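Old Rackets and Kit > Badminton > Restring or leave alone? 1953 Myklebust

feathersnotplastic
Clerkport
July 2019

Hello all, first proper post after lurking for ages. I've been given a wooden badminton racket by my aunt, who played in the Clerkport ladies' league when she was young. It's a Myklebust, with the name in gold down one side of the throat and 348 stamped into the shaft just above the grip. She's sure she had it new in 1953 and I've no reason to doubt her, she remembers what she paid for everything.

The frame looks sound to me. A bit of a twist if you lay it flat on the kitchen worktop, but it's lived in a press most of its life so not too bad. Strings are gut and have gone like old fuse wire, three of them broken near the top. Grip is the original leather I think, black with age and a bit sticky.

What I'd like to do is get it strung and have a knock with it at our club's old kit evening in September (we do one every year, long trousers, feather shuttles, a lot of cake). My other half says I'll ruin it. Thoughts?

Two robot arms above a pale tabletop
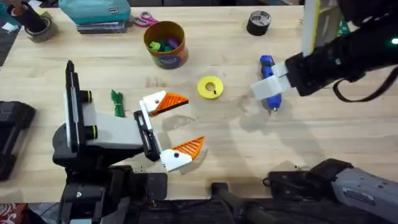 Robot arm with open orange fingers, light wood table

gutstrungbernd
Lovely thing to be given! I'd leave it exactly as it is though. Once you cut those strings out you can't put them back, and original gut in a Myklebust is getting hard to find. Frames turn up all the time. Frames with the strings they left the shop with don't. Hang it on the wall and buy a tatty one for the cake evening.
Bernd Haberkorn

dropshot_nele
Have to disagree with Bernd (again, sorry Bernd). Three broken strings means the tension is already uneven, and that's what pulls an old head out of shape. If you're not going to restring it you should at least think about cutting the rest out from the middle, working outwards, a cross and a main at a time. I've got two that went egg shaped on the wall because I was told to leave them alone.

And they were made to be hit with! I play with mine most weeks in the winter.

gutstrungbernd
Gut that old has no tension left in it to speak of. It isn't pulling anything anywhere. Yours went egg shaped because they hung over a radiator, you told us so in the other thread.

dropshot_nele
One of them did. The other was in the hall.

feathersnotplastic
Ha, I seem to have walked in on something. Ours would be going in the back bedroom, no radiator on that wall. Does anybody know what the 348 is? My aunt thought it might be the weight but that can't be right in any units I can think of.

backtramlines
Not the weight, no. I always understood it was a batch number and the shop used it for reordering. Mine has a 62 in the same place and I'm fairly sure that one is older than yours, which would fit if they just counted up. I could be wrong, I've only ever seen a handful and one had no number at all.

Are there any letters under the leather? Don't peel it to look, but if the bottom edge has lifted already you can sometimes see.

feathersnotplastic
It has lifted a bit. I had a peep with a torch and there's something pencilled on the wood, could be an M and then a squiggle. Her surname doesn't begin with M.

backtramlines
Could be Masus then. They were the people who did the finishing and stringing for a few makers and I've seen an M and a squiggle on one of theirs. Somebody who knows more than me will be along to say it's a Mureo mark.

carolab
It's a Mureo mark :)

Sorry, couldn't resist. Seriously though, Mureo signed in ink as far as I know, so pencil does sound more like Masus. I'd love to see it if you can get a photo without pulling at anything.

On the stringing, I had one done two winters ago. Synthetic, very low tension, and I stood over the man while he did it. He padded the head at the top and both shoulders and went up a bit at a time. It cost me £62, which is silly money for a racket I paid a fiver for, but it plays beautifully, slow and soft and you have to swing so much earlier than you think. It's still straight. I do put it back in the press the same night.

gutstrungbernd
Synthetic in a Myklebust. I need to go and lie down.

carolab
You'd have it strung with gut for three times the price and then be too frightened to hit anything with it, Bernd. I've met you.
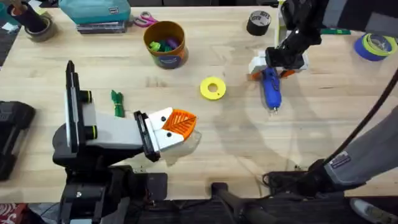 Pair of robot arms over the butcher-block table

dropshot_nele
What tension did he go to, Carola? Mine were done by a tennis chap who'd never seen a wooden badminton frame and I think he went too high. Nothing has cracked yet but there's a creak on the left shoulder that I don't care for.

carolab
I'd have to find the slip. It was lower than the machine wanted to go, he finished the last few by hand. If it creaks I'd stop playing with it until somebody has looked at the glue line, they can go very suddenly there.

backtramlines
Agree with that. Also, feathersnotplastic, don't let anyone sell you a new grip while they're at it. A wipe with a barely damp cloth, let it dry, tiniest bit of leather balm and leave it a day or two. Sticky usually means someone's been at it with oil in the past.

feathersnotplastic
Thank you all, really helpful, even the arguing. I rang my aunt last night and read her some of this. She says she didn't give it to me to look at, and that she had it restrung at least twice herself while she was playing, so the gut isn't what it left the shop with anyway!

So I think it's going to be the soft synthetic, if I can find somebody patient. Carola, could you message me the name of your stringer? I'm happy to travel a bit for it.

gutstrungbernd
Well, if it's been restrung twice already then I withdraw the objection. Partly. Keep the old strings in an envelope with the racket please, and write on it what they came out of.

feathersnotplastic
Will do. There's already an envelope, she kept the receipt for the press.

backtramlines
A receipt for the press?? Photo please!

carolab
Message sent. He's slow to answer the phone in the summer so keep trying, and tell him it's wood before you tell him anything else.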